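Collection notes: the simulated kitchen set

The simulated half of the kitchen set is now past the point where it can be trained on, and several groups have asked what is in it and how it was gathered. This item covers the recording procedure, the rules for keeping or dropping an episode, and two changes that take effect with the next batch. The physical half, run at Bornport, will be covered separately.

The set is built in Andatach, our scene generator and physics layer. Each episode begins with a generated room, a two-armed robot placed at a starting pose, and a single written instruction. An operator at a teleoperation desk drives both arms at once. Joint positions, gripper openings, base motion and the rendered camera views are written to one log with a shared clock. Episodes are cut at the moment the operator releases the hand controls, and the cut is not adjusted later.

At the close of the last batch there were 680 accepted episodes across 47 room layouts. The layouts differ in counter placement, wall finish, floor material and lighting. Room width also varies, and this has had more effect than expected. In narrow rooms the operator must bring the arms up and forward early, and the resulting paths look quite different from those recorded in open rooms. Policies trained on open rooms alone tended to strike the wall with the elbow when turning. Narrow layouts were therefore raised from a small share of the set to 23 of the 47.

Objects are drawn from the Valtonen library, which holds household goods, food and a smaller group of mechanical parts. The mechanical parts were added in February at the request of the Turkstead group, who needed long, uneven shapes with no obvious handle. They are placed in kitchens along with everything else. Keeping them in a separate workshop scene would have allowed the system to learn the room as a cue for the grasp, and an early test showed this happening within a few training runs.

Instructions are written before the scene is generated and are not edited to fit the result. If the instruction names an object that the generator has placed out of reach, the episode is discarded and the seed is recorded. Operators are asked not to rescue such cases by driving the base into odd positions. A discarded seed costs a minute of desk time. A strange path that gets into the training set is much harder to find.

Two-handed episodes are graded by a second person working from the log and the rendered views. Lionel Lacroix has written the current grading sheet. An episode is accepted if both grippers make stable contact, neither arm passes through a solid surface, and the final object position agrees with the instruction. Pauses are allowed. A failed first grasp is also allowed, provided the operator corrects it without resetting. Corrected grasps are tagged, and they are kept in the main set.

Physics faults are handled on their own track. The most common is an object that comes to rest without support, usually near a wall, where the collision shape and the visible shape disagree. If the object plays no part in the task, the episode is kept and the fault is tagged. If the arm touches it at any point, the episode is dropped. Gaëtan Gautier maintains the list of affected library items and should be told of any that are missing from it. Please send the seed and the step number. A written account of the fault is not needed.

Two changes apply from 6th September. First, the camera view will be saved at every control step. Until now, views were saved at every second step to reduce storage, and this made short contacts hard to grade. Second, each operator will record no more than 50 episodes in one layout before being moved to another. Grading found that operators settle into a fixed approach path after long sessions in the same room, and the variety within a layout falls off even when the objects change.

The view below is from a two-handed episode in one of the narrow layouts, with a mechanical part in the left gripper and a small metal bowl in the right, just above the counter.

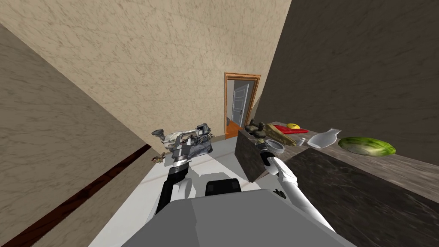 Can simulated episodes replace the ones recorded on the physical robot?

They can replace part of them. Simulated episodes are good for teaching reach, approach direction and the order of steps in a task, and they are cheap enough to cover many rooms. They are weak on friction, soft objects and the small slips that occur as a grip closes. The present plan is to train first on the simulated set and then tune on a smaller physical set, with the physical episodes weighted toward contact.

Access to the accepted episodes is through the usual project store. The tags for corrected grasps and physics faults are held in a separate index file, which must be downloaded along with the logs. Groups that took a copy before the index was split out should replace both. The old combined file uses a different step count and will not line up with the new camera views.

Requests for new layouts should reach Lionel before the next generation run. State the room width, the counter side and whether the task needs one arm or two. Requests for new objects go to Gaëtan, with a mesh and a mass. Objects without a mass will be held until one is supplied.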